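**Tromar hand-held gripper, replacement jaw pads (set for one pair of grippers)**

Most people land on this page after something has slipped, so we'll start there. In July 2020 we began hearing from customers whose Tromar grippers were letting go of smooth cups and bottles halfway through a lift. The motor was fine, the cable was fine, and the jaws closed all the way. The trouble was in the pads — the first batch had an adhesive that softened with long use, and the pad would creep along the finger a little at a time until it no longer met its partner squarely.
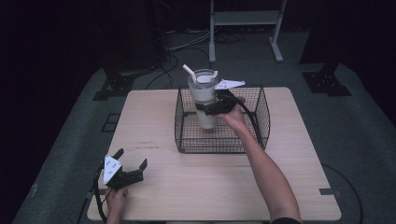 Tapered drinkware is where the fault tends to show up first. A cup that gets wider toward the top will ride down through a crooked pair of pads very slowly, and you may not notice until you're moving it over the side of a basket. If yours has done this, please stop lifting anything filled or breakable until the pads are changed, and keep your other hand clear of the closing jaws while you check them!

Grippers with serial numbers below 3792 left our Brindenley shop with the old adhesive. The new set bonds with a different one and is rated for 500 hours of use. Swapping all the pads takes most people 40 minutes, and then we ask you to leave the grippers alone overnight, even if you're itching to get back to work.

**Before you fit them**

- Unplug the gripper cable.
- Peel off the old pad and clean the finger with the wipe in the packet.
- Press the new pad down firmly, starting from the middle.
- Close the jaws by hand and look for an even line of contact.

Dust and lint on the pads can cause slipping too — a milder kind, and a damp cloth usually cures it. 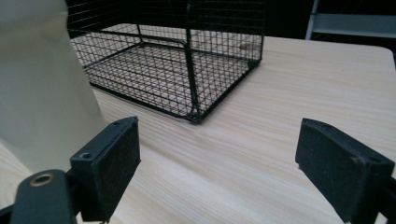

**Can I glue the old pads back on?**

Please don't, as the softened adhesive stays in the backing and the pad will start to creep again. Sets for affected serial numbers are free from our Dunley counter or by mail, with a limit of 3 per customer.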